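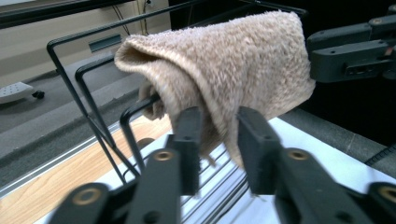 Stideck Cloth and Rack Set, data card
Version 2, 4 Nov 2020

Contents
The set covers small household cloths and the racks they are hung on. It holds 31 items, each with its own folder of pictures and a text file of notes. Item names follow the Nodex list.

Item 30: beige cloth, looped pile
Color: pale sandy tan. Pile: thick and curly. Edge: slightly ragged in places.
Rack: black wire, upright loops, white surface underneath.
States: draped over the top rail; held in midair.
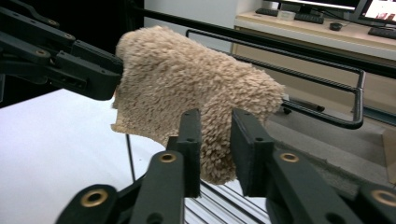 Item 30, midair state, cloth bunched with a rounded lower lobe.

Labels
State labels describe the cloth only – the rack has a separate field. "Draped" means folded over a rail. "Bunched" means no flat face larger than the palm of a hand. Pile and color were entered by eye.

Known issues
Notes for item 30 use "towel" and "fleece" for the same field. Both will become "cloth" in the February update.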